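Sep 25, 2025

Gear plate again, the same job we give trainees in their first hour at Olta. Two arms, gears, a round plate with pegs on it. Gaetano D'Amico wants a yes or no by October on whether we put money into this for the shop floor. My answer so far is no, but I said I'd keep notes.

What I want settled before anybody shows me another highlight reel:

- Seating a gear on a peg when the bore is a snug fit. Getting near the peg is easy. The last 2 mm are the job.
- Meshing with a neighbor. A person wiggles the gear without thinking about it. I haven't seen a policy I'd trust to wiggle.
- Handing the plate from one side to the other without tipping anything off.

Bevix quoted us nearly 200 clean cycles at their place. I asked what counted as clean and got a long email. Does a nudge from the operator count? Does a reset? Until that's in writing I'm ignoring the number.

The Koubek people say laundry is harder than this and they may be right, cloth is awful. But a towel folded badly is still a towel. A gear seated badly chews itself up. 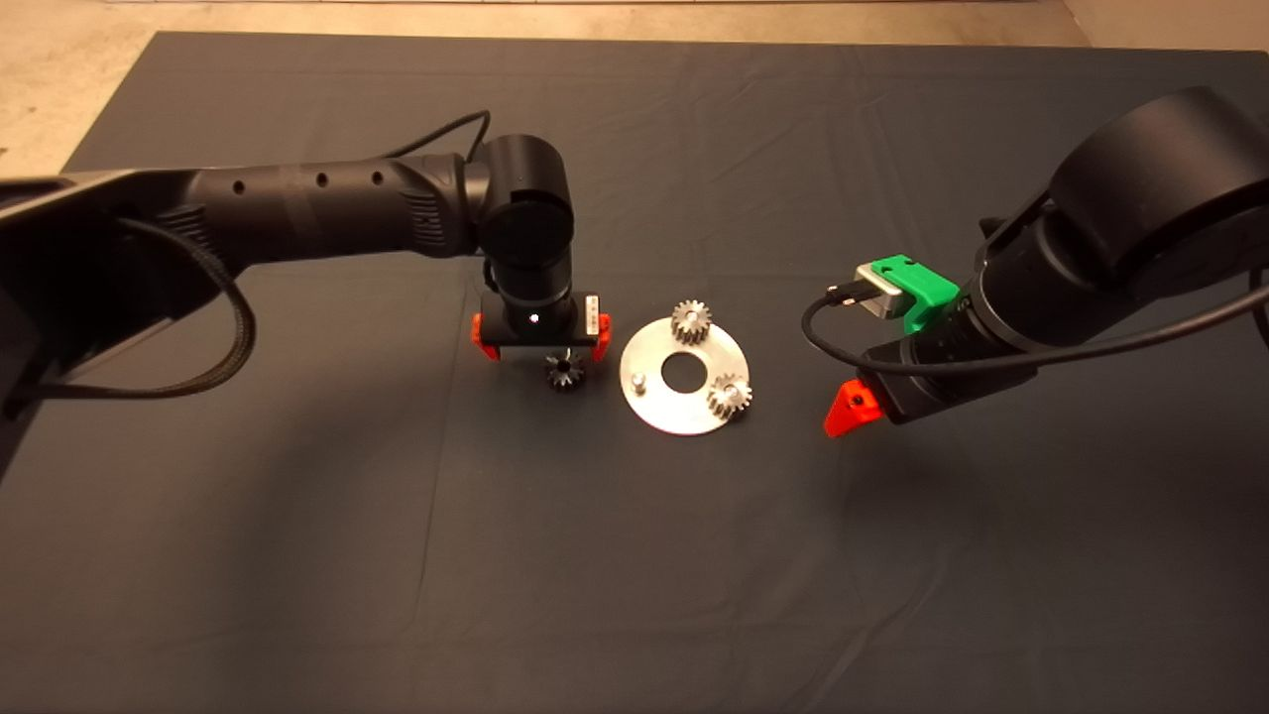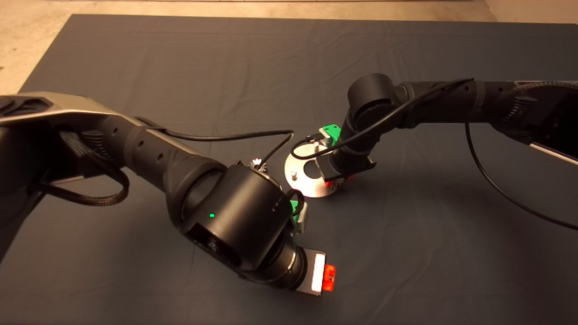 Cable routing still bothers me more than the software does. One snag and the whole comparison is junk, so I want the slack tied back before we log anything for Gaetano.

To do: three people from assembly on the same plate, same parts, stopwatch, no practice. Ask Zavevard for the softer finger pads. Find out who has the good calipers.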